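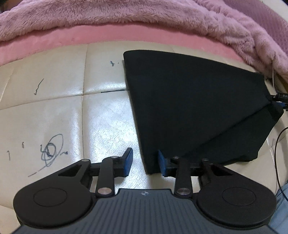

Pen Marks on Light Upholstery

Jucélia Cordeiro wrote in from Girbridge after our August issue to ask about ink on a cream padded seat. Scribbles on a pale, leather-like cover are a common question at the Frota repair table, so we passed hers on to Adalberto Barbosa, who has worked on furniture since 1981.

Clear off any clothes and blankets first. Dark fabric can leave color behind on a light surface, and you need to see all of the marks before you start.

Find out what the cover is made of. Real leather and coated fabric take different cleaners, and the label underneath usually says which you have. Try a little mild soap on a damp white cloth in a hidden spot and let it dry.

Work on one mark at a time, from the outside in. Dab, and turn the cloth often. Go lightly along the seams, where ink settles into the stitching and rubbing can lift the thread. Skip nail polish remover and hairspray.

Old ink may only fade. Adalberto will look at small pieces and loose cushions at the next repair table, 4 per household at most.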